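Where Does Steam Go?

Have you ever watched a kettle come to the boil? First it hums, then it rumbles, then a big white cloud comes puffing out of the spout. A minute later the cloud has gone. So where did it go?

Let's start with water. Water is made of tiny bits called molecules, far too small to see (even with your very best magnifying glass!). In a glass of cold water they jostle and slide past one another. Heat them up and they move faster and faster, until lots of them have enough energy to break free and zoom off into the air. At 100 degrees Celsius the water boils, and bubbles of gas form right down inside it.

Now for the surprising part – real steam is invisible! Look closely at the spout of a kettle, from a safe distance, and you may spot a small clear gap before the white cloud begins. The gap is where the steam is. The cloud is made of droplets of liquid water, formed when the steam meets cooler air.

Plates, pots and lids: kitchens are full of things that meet water and heat. 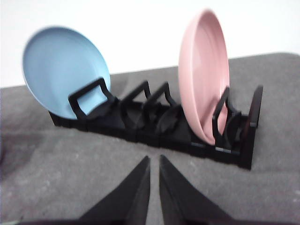
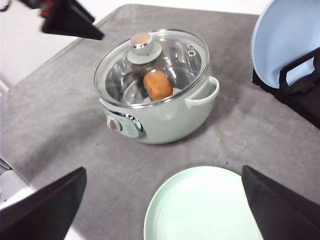
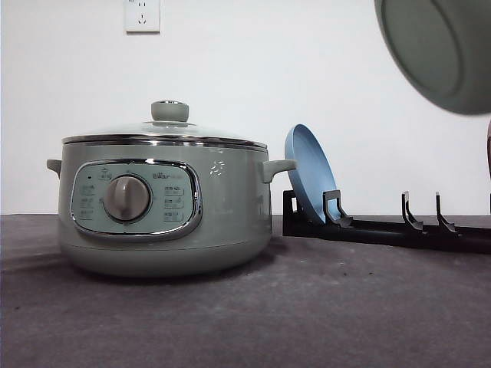
When steam touches something cool, it turns back into water. Scientists call this condensation. It happens on bathroom mirrors, on bus windows and on your glasses when you come indoors on a frosty morning.

Steam takes up much more room than water, too. One cup of water makes enough steam to fill over 1,600 cups! All that pushing and spreading once drove trains, ships and whole factories.

Try it yourself
You need a cold spoon and your own breath. Put the spoon in the fridge for 2 minutes, take it out and breathe on it gently. See the misty patch? Your breath carries water from inside your body, and the cold metal has turned it into droplets.

Saodah Gunawan's class tried this with spoons, coins and a door key. Which do you think stayed misty the longest? Have a go and write down what you find.

Remember: steam can burn you badly, so always ask a grown-up to deal with kettles and hot pans.

Words to know
Molecule – a very tiny piece of a substance
Condensation – gas turning into liquid
Evaporation – liquid turning into gas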